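From: Workspace Group
To: desks-list
Subject: Re: Lamp and plant on the shared desks, second round

On Thursday the Drorkham office wrote:

> We have the same light wood desks as you and the same black
> chairs. Two questions before we order. Does a lamp with a bare
> bulb give too much glare if the desk is against a wall? And is
> there a rule for where the lamp cable goes? Ours is 40 inches
> longer than it needs to be and ends up under the chair casters.
> Also, the plant. Is it counted as a fixture or as clutter?

Taking these in order.

Glare. With the desk against a white wall, the wall is the second light source, and it is usually the one people complain about. Set the lamp toward the back of the top and turn the head down and away from the chair. We stay under 1,000 lumens per bulb on desks of this type. A frosted bulb is preferred. The Rakton lamps on your order sheet ship with clear ones, so add a line for replacements.

Cable. Wrap the excess on the lower part of the stem, close to the base, and leave enough slack to slide the lamp from one end of the desk to the other. Do not wrap it so high that it limits the joint. Do not tape it to the top - the adhesive lifts the finish, and we have two desks at Hamdan with a stripe to show for it. If the outlet is on the wall side, drop the cable behind the desk and keep it off the floor where the chairs roll.
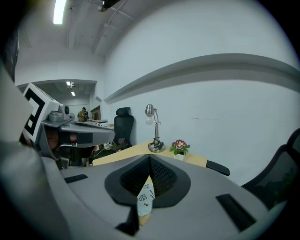
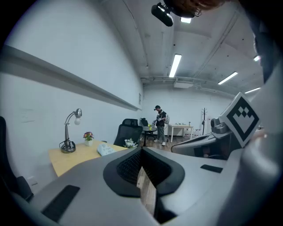 Workspace Group, Furniture and Fittings

A silver lamp and a small flowering plant in a white pot are the whole standard set for a shared desk. Everything else goes in the drawer unit or goes home. The plant is a fixture. It is on the inventory with the lamp, and it stays on the desk when the desk changes hands. Pots are white and no wider than a hand. Use a saucer or a closed pot, as the pale tops mark within a day under a damp base.

Paper left on the top at the end of the day is moved to the tray by the door. It is not thrown out.

Chairs. The Drorkham plan shows the armrests level with the underside of the desk. Check this with a chair before you fix the height. If the arms catch, the chair gets parked at an angle and sticks out into the walkway, and people then drag it by the mesh back. Lowering the arms one notch is normally enough.

Numbering. Current count across the sites is 371 desks, of which 104 have the new lamp. Please use the next free block and do not reuse labels from scrapped desks. The Grarnent sheet still has duplicates from the last time this was done, and I have been correcting them by hand.

Order forms go to the usual address by the end of October. Lamp and bulb on separate lines, please.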